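Search this site
Search
Menu closed

20 October 2022

Up at six to finish the seed order before work. I went with Humar again for the broad beans and garlic, mostly out of habit. The catalogue has gone up in price and the postage is now charged by weight, so I left off the second bag of potatoes.

Drove out to Trinport after lunch to see Abena Addo about the plot next to hers. It measures 22 metres along the fence and has been let go since June. Kikuyu through the lot of it. She reckons two good weekends with a mattock would clear the top half, and she has offered to lend me hers. The tap is shared between three plots and the pressure is poor in the afternoon. I said yes anyway and paid the $200 for the year.

Rained on the way home. The left wiper is still smearing.

Ghizlane Hamdy rang at tea time. Her lemon tree has dropped most of its fruit and she wanted to know if it was the wind or the watering. I told her to stop feeding it for a month and see. She is keeping on with the evening class and has to read a whole chapter on soil acidity for next week, so she may end up telling me.

Cooked silverbeet with rice. Sharpened the secateurs and oiled the hinge. My neighbour's dog got under the fence again and I walked it back.

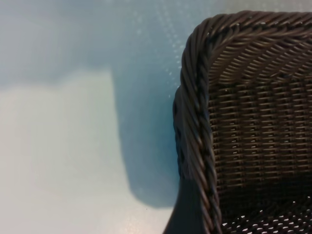 Must ring Abena tomorrow about the gate key, and ask whether the previous holder wants the old stakes. If not I'll use them for the beans.

3 comments
2 shares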